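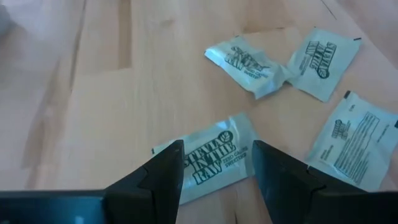 *Sweetener packets at the pilot table, gripper open over the nearest one.*

**Condiment packing pilot, Rarnico meal kit site: progress report for August**
Prepared for the Workel Fund by the site operations lead

The short version is that the arm runs, the people on the line are busier than before, and I can't yet recommend paying for the next stage. Details follow, with the money questions at the end.

**Where we are**

The grant covers one arm from Trusska, set up to pick single packets of sweetener, salt and sauce and drop them into meal bags. It has been doing sweetener only. Salt was supposed to start this month and hasn't. The supplier wants sweetener to be steady first, and I agree with them on that much.

Flat packets that lie apart from each other are the easy case. Crumpled ones, and ones that touch or overlap a neighbor, are where the arm hesitates or comes up with nothing. Our packets come loose in cartons and a fair share of them are creased by the time we open one. The demonstration we were shown before signing used new, flat packets, well spread out. I raised this at the time and was told the software would learn. It may. I would like to see that on our table with our cartons before we call it progress.

In the longest unattended run this month the arm placed 452 packets before it stopped and waited for someone. That number is in the supplier's own update as well. What their update leaves out is that one of our packers had spread the packets by hand beforehand and pulled the worst ones.

**What has changed for the crew**

The proposal said the pilot would free 2 packers per shift for other work. So far it has freed none. One person now lays out packets and clears stops, and the other still packs by hand to keep up with orders. Both tell me the layout job is duller than packing. You stand and watch for a problem, and you can't settle into a rhythm or talk much.

There are some gains. Two packers with sore wrists have asked to stay on the arm station, and I've let them. Miscounts in the sweetener bags are down, though we also changed the bag check in the same month, so I wouldn't credit the arm with all of it.

Training was 3 hours per person. It covered starting, stopping and the emergency button. It did not cover what to do when the arm keeps going back to the same bad packet, and that is most of what people deal with. The crew wrote their own sheet for it, now taped up by the station.

**Money**

Spending is within budget except for service visits, which were quoted as included and then billed. Babaei, who hold the maintenance contract, say the visits were outside normal hours. They were, because that is when we run. The invoice is on hold.

**What I'm asking for**

- 6 more weeks on sweetener before salt is added
- no hand sorting during any run that gets counted
- crew time at the station logged as a pilot cost, which we haven't been doing
- the next payment to Trusska held until those runs are in

The next report will have the stop log attached. The current one is on paper and has gaps on the late shift.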